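報道関係各位

帽子ブランド「Piltetti」、お直しと洗い方の相談会を5月に開催
長くかぶった一つを、もう一度気持ちよくかぶっていただくために

株式会社Vononは、当社の帽子ブランド「Piltetti(ピルテッティ)」の相談会「帽子のおさらい会」を、5月にNokaldale(ノーカルデール)本店の2階で開催いたします。ふだんお店に立っておりますと、「お気に入りなのだけれど、洗ってよいものかどうか分からなくて」というお声を本当によくいただきます。そのたびに売り場の隅で長話になってしまうものですから、それならいっそ、ゆっくり座ってお話しできる日を設けようということになりました。
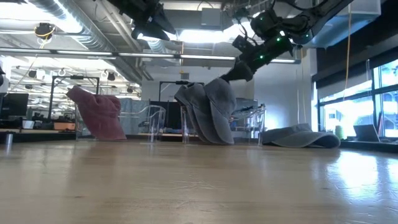
会の中心となるのは、店長のTamer Khasawneh(タメル・カサウネ)による洗い方のお話です。汗じみの落とし方、洗剤の選び方、つばに芯の入った帽子を水に通すときの気のつかい方など、ご家庭の洗面台でできることを中心に、実演を交えてご紹介します。赤やグレーの野球帽のように色の違うものをお持ちの方には、色移りを避けるための分け方もお伝えします。しまい方についてのご質問もたいへん多く、透明なスタンドに載せる場合と、グレーの二つのように寄せて重ねる場合とで、型崩れの心配がどう変わるかも、お時間の許すかぎりお話しする予定です。

昨年お預かりしたお直しは843点にのぼりました。いちばん多かったのは内側の汗止めテープの交換で、ついで後ろのベルトの付け替え、つばの縁のほつれと続きます。お父さまから譲られたという帽子や、部活動の思い出が詰まった帽子など、お預かりするこちらまで嬉しくなるような品がたくさんございました。

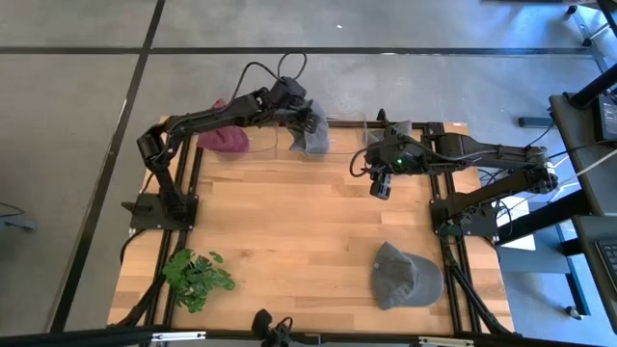 開催概要

名称:帽子のおさらい会
会場:Piltetti Nokaldale本店 2階
開催時期:5月の金曜日、午後2時から
定員:最大24名(事前申込制)
参加費:無料(お直しは別途お見積もり)
持ち物:ご相談になりたい帽子(お一人さま2点まで。他社製品も歓迎いたします)

当日は、お直し工房「Zein(ゼイン)」の職人、Hadi Azar(ハディ・アザール)も会場に参ります。帽子づくりひとすじに39年、口数は多くありませんが、糸の色選びのことになると急に熱が入る人で、ご相談の時間が延びてしまうこともしばしばです。お急ぎの方は、どうぞ受付でひと声おかけくださいませ。

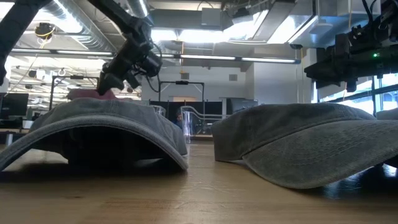 お見積もりはその場でお出しし、ご納得いただけた品だけをお預かりいたします。仕上がりの日数は傷み具合によって変わりますので、夏のご旅行などでお使いになるご予定がありましたら、あわせてお聞かせください。お見積もりだけでお持ち帰りいただいても、もちろんかまいません。

お申し込みは、Nokaldale本店の店頭、またはお電話にて承ります。お茶と小さな焼き菓子をご用意して、皆さまのお越しを心よりお待ちしております。

本件に関するお問い合わせ
株式会社Vonon 広報担当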